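Prutport jewellery tidying notes, README

Covers 309 entries on sorting mixed jewellery at home: bangles, beads, tins, tangles. Labels were revised in August. I doubt the "jade" label in most of them, as few owners had a stone tested, so read it as "green and sold as jade".

"Sorted" is also generous. Some 48 entries stop with everything back in one tin.

Not covered: valuation, cleaning, repairs.

Typical contents, a tin of bangles and bead bracelets with pearls beside it:

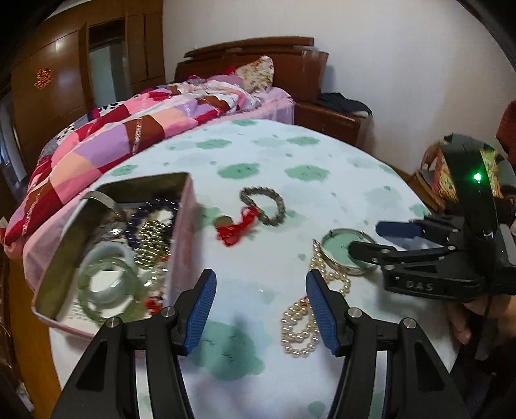

Chi-keung Yeh: I'd keep pearls out of any tin with metal bangles. They scratch, and your labels don't mention it.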